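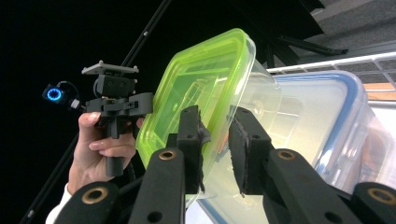
4. Nesting and storing the containers

The Ternano set stores inside its own largest piece. Follow the steps in this section after washing, and any time the set goes away for more than a day or two.

4.1 Before you start

Check that every container and lid is fully dry. Water trapped under the molded ridges of a lid will leave a stale smell in a closed box. Stand the lids on edge in a rack for at least 30 minutes, then wipe the ridges with a dry cloth.

Clear a space on the counter big enough for the storage box and the small containers side by side.

CAUTION: Do not nest containers straight from the dishwasher. Warm plastic can grip the piece around it and be hard to separate.

4.2 Loading the storage box

1. Set the large storage box on a flat surface with the blue rim facing up. Take off its cover and put it to one side.

2. Snap the green lids onto the small containers. Press along one long side first, then the short sides, then the last long side.

3. Pick up one small container by its sides. Do not lift it by the lid.

4. Tilt the container so that one end is higher than the other, and lower it into the box low end first.

5. When the low end touches the bottom, let the high end down and slide the container against the wall.

6. Repeat with the remaining small containers. Lay them flat in a single layer before starting a second one.

7. Replace the cover. If it does not sit level, take out the top container and turn it end for end.

NOTE: The small containers can also be stored without lids, one inside another. In that case stack the lids separately and stand them along one wall of the box.

4.3 Unloading

1. Remove the cover.

2. Lift one end of the top container until you can get your fingers under it.

3. Bring it out at an angle, high end first.

If a container sticks, leave the box at room temperature for an hour and try again. Do not pry with a knife.

4.4 Spare lids

Order green lids as part 118. Covers for the storage box are part 33. Both are sold through the Hirvonen parts counter in Nandville.

Comments

Plenimness
Step 4 saved me. I had been trying to push them in flat and the corners kept catching on the rim.

lidless_again
Does part 118 fit the older set? Mine have a slightly wider lip and I've lost two lids since August.

tupelo44
@lidless_again It fit mine, but it was stiff for the first week or so.

ovenmitt
Would be nice if the box cover came in green too. I keep grabbing the wrong one.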